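How Independent Musicians in Skustdale Release Their Singles
Student project report, May 2021

Background
Our group wanted to know how local musicians get a new song out without a label. Two of us play in bands and had heard very different advice, mostly about whether to put money into a video or into advertising. We limited the project to acts based in Skustdale or the neighbouring town of Humville that had released at least one single since January.

Method
We sent a questionnaire to every act listed in the Zastlow gig guide and got 75 usable replies. We also did 2 longer interviews, one with a solo rapper and one with a four-piece guitar band. Both were recorded with permission and typed up by hand, which took much longer than planned. Streaming numbers were supplied by the acts and we did not check them.

Results
The median single had 1258 streams in its first month. Acts that played a launch show had a higher median than acts that did not, but they also tended to have been together longer, so we can't separate the two.

Most acts paid for their own recording. The usual cost was $361 for one song, including mixing. Mastering was often done by a friend. Home recording was common among the hip hop and electronic acts, while the bands mostly booked the Fleury rehearsal rooms and recorded drums there first.

Cover artwork was left until last by nearly everyone. The rapper we interviewed finished his cover the night before the upload deadline and said he would not do it that way again.

Problems
Some acts answered for an EP when we had asked about a single — the wording of question four was unclear. We left those answers out of the cost figure. 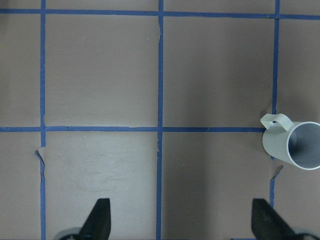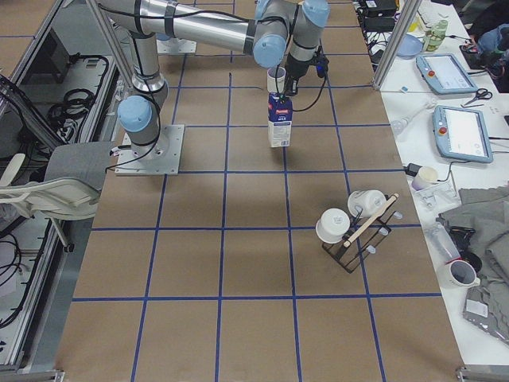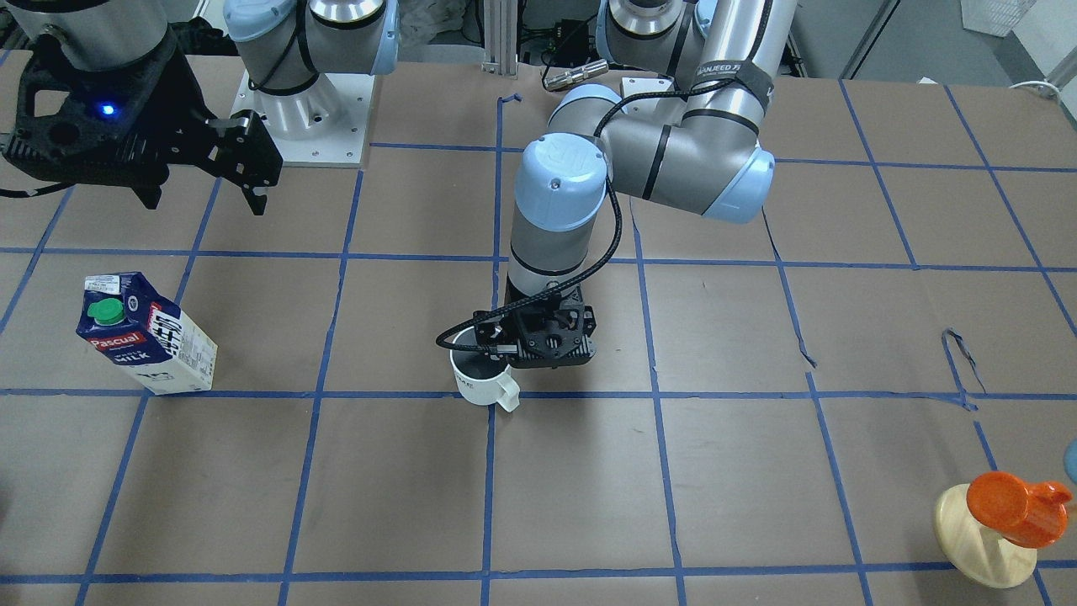 Blue tape grid on the table

Conclusions
Price did not seem to predict how well a song did. Regular live shows and an existing mailing list came up more often in the comments than paid advertising. A larger survey should ask about genre separately and collect the streaming figures the same way from each act.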